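4.2 Chores with soft things in them

We turn now to the part of the study that gave us the most to think about, and that visitors to the lab in Botham nearly always asked about first. The earlier chores in the Zevora set, such as putting cutlery in a drawer or hanging mugs on a rack, involve objects that keep their shape. A fork that has been picked up badly is still a fork, and the arm can put it down and try again with little harm done to anyone's supper. Food is less forgiving, and so is cloth, and a good many of the jobs that people say they would gladly hand over to a machine have one or the other in them somewhere.

Of the 7 chores in the full set, three belong to this softer group: folding a dish towel, laying lettuce leaves in a salad bowl, and moving dumplings from a plate into a bamboo steamer. The whole study comes to 559 attempts, spread unevenly over the chores because some take far longer to set up again than others. Anyone who has tried to put a salad back the way it was will understand why that chore has the fewest. The steamer chore was run 41 times on the Visden bench, and it is the one we describe at length here, partly because it went better than we expected and partly because the ways in which it went wrong are instructive.

We should say a little about how the chore was chosen, as this was a matter of some debate among us. Our first plan had been to use bread rolls, on the grounds that they are cheap, easy to find and pleasant to have around. The trouble with rolls, for our purposes, is that almost any grip will do. One can squeeze a roll quite hard and it will spring back, so a success tells us very little about whether the machine has judged its force well. A dumpling asks for more care. The wrapper gives under a light touch and can tear under a slightly heavier one, the pleats along the top are uneven, and the shape, being a crescent, has a right way and several wrong ways to be held. A person learns this in a few minutes at the kitchen table, usually by ruining one or two, and does not think about it again. We wanted to know how much of that small, forgettable skill could be had from a plain two-fingered gripper with nothing soft or special at the tips.

The instructions given to the operators who recorded the training runs in January were kept deliberately loose. They were asked to fill the steamer as they would at home, leaving room between the pieces. We did not say which dumpling to take first or where in the basket to begin. Several operators started at the far side and worked toward themselves, others went round the rim, and one changed methods partway through nearly every run. We kept all of these. A tidier set would no doubt have been easier to learn from, but kitchens are not tidy in that way, and we were keen to see whether the Ginting policy would settle on a habit of its own. On the whole it did: left to itself, it favored the back of the basket, and returned there even when the front was free.

Scoring was done by hand. A dumpling counted as placed if it was inside the basket, on its liner, with no visible tear, and if it stayed put once the fingers had opened and drawn away. We allowed up to 3 tries at each piece before it was marked as missed. Reviewers worked from the recordings taken from several cameras, including those at the wrists, and where two reviewers disagreed they watched the recording again together. Most disagreements concerned whether a dent in a wrapper ought to be called damage. We decided in the end that it should not, dents being a thing that happens to dumplings in the gentlest of hands.
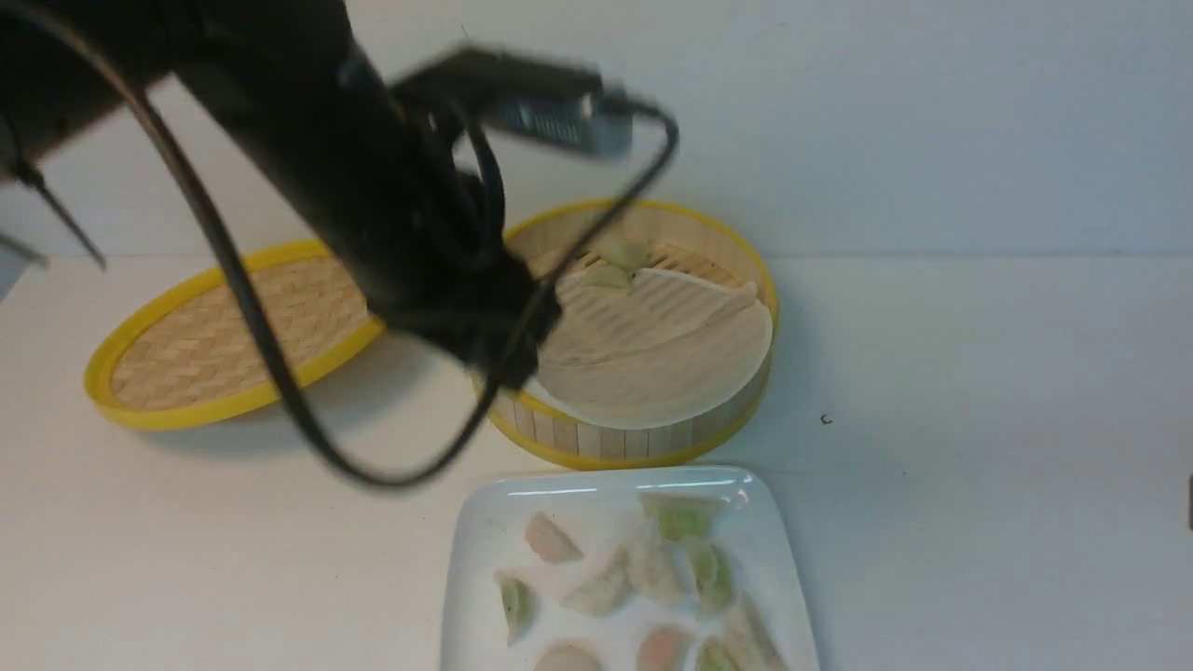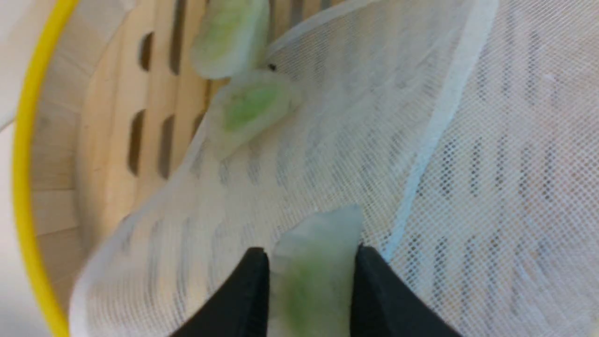
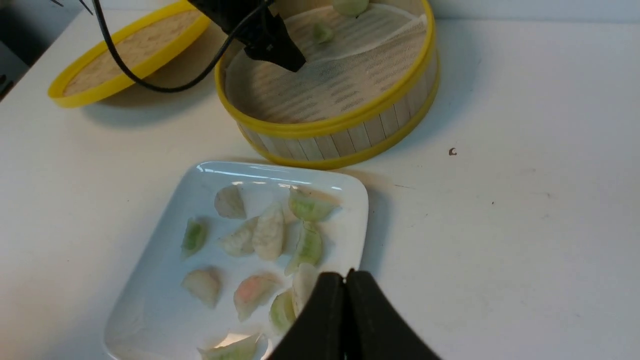 Figure 3. Dumplings and bamboo steamer in the soft-food chore.

The question of whether a machine can do this chore yet depends a good deal on what one takes the chore to be. If it is only the picking up and the setting down, we would answer with a cautious yes, for the arm could lift a piece without tearing it often enough to be of some use. If it is the whole job as a cook would understand it, then we are less sure, because a cook keeps half an eye on everything else in the basket as well. The liner is a good case in point. In the close view from the wrist (Figure 3, middle), its edge has risen from the floor of the steamer and some of the slats are bare, with one dumpling lying on the raised part. A person would very likely smooth the liner down with a knuckle before going on. Our policy had no such move, never having been shown one, and it treated a lifted edge as though it were as good a place as any other. The same view has two pieces nearly touching, which our scoring rules let pass, though anyone who has pried steamed dumplings apart will feel that they should not have. We have since drafted a stricter rule on spacing, and it will be applied in the next round of trials along with a short set of demonstrations in which the operator straightens the liner whenever it seems to need it.

Speed we leave mostly to Section 5, where all the chores are set side by side. It is enough to note here that the steamer chore was slow by any household standard, and that much of the time went on small corrections just before the fingers closed. We did not try to train these away, as the runs with the fewest corrections were also the ones in which wrappers tended to tear.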